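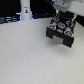
Barkberg Ground – pre-match safety checklist, with comments
Walked in June by Nayeli Huanca, with Boris Kratochvíl for the home club
Fixture: Barkberg v. Penavano, evening kickoff

Thanks to everyone who kept gates unlocked for me and answered my many questions. I've put down more than a yes or no wherever I thought it might help the next person, so please bear with me.

PITCH AND SURROUNDS

1. Goals anchored, no sharp edges – OK
Both goals are solid. Two net clips on the far post at the Skála end have sprung open and should be pushed back before warmups.

2. Playing surface – OK, with a note
Lovely condition for the time of year. There is a shallow dip by the near corner flag that Boris has already filled once, and it has settled again. A bit more sand and a good stamp down will do for this match.

3. Run-off clear of obstacles – ACTION
The ad boards on the east side have crept toward the touchline again. Move them back to the painted marks, please, all the way along and not only by the halfway line!

4. Corner flags full height, rounded tops – OK

STANDS AND GATES

5. Seats and handrails – ACTION
The rail at the top of stairway 6 wobbles when you lean on it. Rostislav Pešek has the right bolts in the store and will see to it before gates open. If he can't, the stairway stays closed and people go around by the next one.

6. Capacity signs posted – OK
The main stand sign reads 1,961, same as the certificate in the office.

7. Away section – OK
Penavano have asked for 200 seats. The dividing net is up and tied properly, and the stewards' walkway behind it is clear.

8. Exit gates open outward, no padlocks – OK on second visit
The south gate had a chain on it when I first came by. Kvido Šimek took it off while I watched, and the key is now on the hook in the control room.

MEDICAL AND LIGHTING

9. Stretcher and first aid kit – OK
Kit is full and in date. Waraporn Nuchit will be by the tunnel with the stretcher from warmups on, and I was very glad to hear she's back with us this season.

10. Defibrillator – OK
Ready light showing green, cabinet opens easily.

11. Floodlights – RECHECK
One Dratus lamp on the north mast was slow to come up. Switch everything on by 6 p.m. and give it 15 minutes before calling me.

12. PA and evacuation message – OK
Clear in every stand, a little faint by the food stalls.

RESULT: Cleared to play once items 3, 5 and 11 are signed off. Initials next to each one, please, and leave the sheet in the referee's room.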